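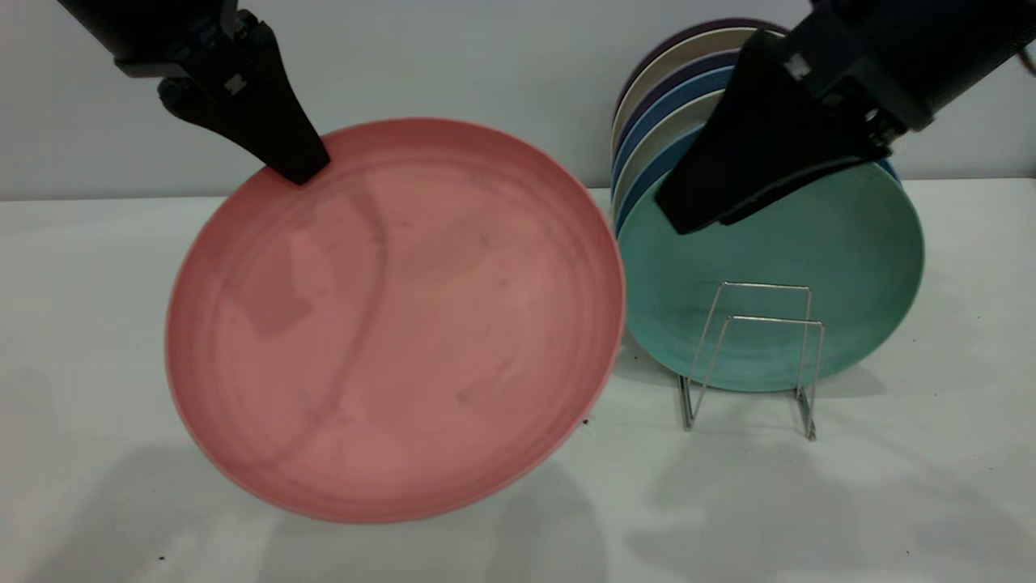
One member asked, before the chair could open the meeting, whether the colored plates are now for everybody or still only for the Turketti lunches, as on the old list. It was answered that this is item 2, and the member agreed to wait.

Halliday House, Shared Kitchen Meeting
Minutes of 27 September 2020
Present: nine members. Excused: two.

1. Minutes of the last meeting
Accepted with one correction. The shelf paper did cost 75, and not 90 as it was written. The bill is in the folder.

2. Plates
The meeting talked for a long time about this. The pink, teal, blue, cream and purple plates are for everybody from today. The old list will be taken down from the cupboard door.
Plates shall stand on edge in the wire rack after washing, leaning all in the same direction. Bowls do not go between them. Two members reported that they found plates lying flat in a pile on the drainboard, with water between them, and they had to wash the whole pile again.
It was proposed to keep one color for each floor. Four were in favor, five against. The proposal is not accepted.
Any plate with a chip in the rim goes in the box under the sink and not back in the rack.

3. Second rack
The rack is too small when both floors eat at the same hour. There are two offers, one from Vudach and one from Zurkunley. The Vudach rack is wider but it has no tray. The Zurkunley rack has a tray, and its delivery takes about 90 days. The meeting could not decide. Somebody must first measure the table between the wall and the faucet. The point is moved to October.

4. Dish towels
Towels are changed every second day. Wet towels are not to be hung on the oven handle. It was asked who takes them to the laundry room. The upper floor takes them until the next meeting, after that the lower floor.

5. Other matters
The cupboard on the left side does not close well. The hinge was already reported to the house office under number 233, and there is no reply yet. A reminder will be sent.
The question about the dish soap with lemon smell was not discussed for lack of time.

Next meeting: in October, same room. The day will be written on the board.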